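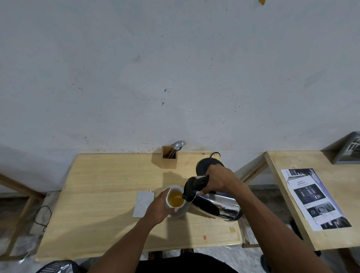
Page last changed: February, by R. Lazăr

4. Making tea and hot drinks

This section covers the kettle and the tea table in the Clokville day room. For the urn in the main hall, see section 7. For washing up and drying, see section 5.

4.1 Before you start

The kettle lives on its round black base at the back of the table, near the wall. Leave the base there. The cord should run behind it and should never hang over the front of the table, where it can catch on a sleeve or a chair.

Mugs are kept in the Surdu cupboard on the lower two shelves. Use the white ceramic ones for tea. The glass cups on the top shelf are for cold drinks and will crack.

Check that the spoon and fork are in the small wooden holder. If either is missing, look in the sink first.

4.2 Filling and boiling

1. Lift the kettle off its base. Do not fill it while it is standing on the base.
2. Open the lid and look inside. Pour away any water left from the day before.
3. Fill from the cold tap. Stay between the two marks on the inside.
4. Close the lid until it clicks. If it is not shut properly the kettle will not switch itself off.
5. Dry the bottom of the kettle with the tea towel and put it back on the base.
6. Press the switch down and wait for it to come up again.

Caution: The steel body gets hot all over. Hold the kettle by the black handle only, and keep your other hand clear of the spout.

4.3 Tea in the mug

1. Put the mug on the table, well back from the front edge.
2. Place one tea bag in it, with the tab hanging outside the rim.
3. Take the kettle in your stronger hand. Steady the mug with the other hand, round the side and below the rim.
4. Tilt the kettle slowly and keep the stream thin. A full kettle tips faster than you expect.
5. Stop when the mug is two-thirds full. This leaves room for milk and makes the mug easier to carry.
6. Put the kettle back on its base before you pick up the mug.

Note: If the side of the mug becomes too warm to hold, stop pouring and let go of it. It will stand by itself.

4.4 Tea made in the kettle

On busy afternoons the tea may be brewed in the kettle and poured out ready made, so what comes from the spout is golden and not clear. Use loose-bag herbal or light tea only. Never put milk or sugar in the kettle.

1. Boil the water, then switch off at the wall.
2. Drop in two bags and close the lid.
3. Wait four minutes.
4. Pour as in 4.3. Anyone who wants it stronger can have another bag in the mug.
5. When the kettle is empty, take out the bags and rinse it twice. Tea left overnight stains the steel.

4.5 Napkins and stirrers

Set out one paper napkin for each person, in front of the mug, with a white stick on it for stirring. Used sticks go in the bin — they do not wash well.

4.6 The table and wall

Wipe the table after each round, including the strip along the wall. The brown stains low down on the wall do not come off with a damp cloth. Please don't scrub them, as the paint lifts. Ayanda Hlongwane has put the wall on the list for repainting (job 416).

The safety leaflet is kept on the table to the right. Read it before your first session and put it back afterwards. Spare copies can be ordered from the Lanaletti office on extension 2286.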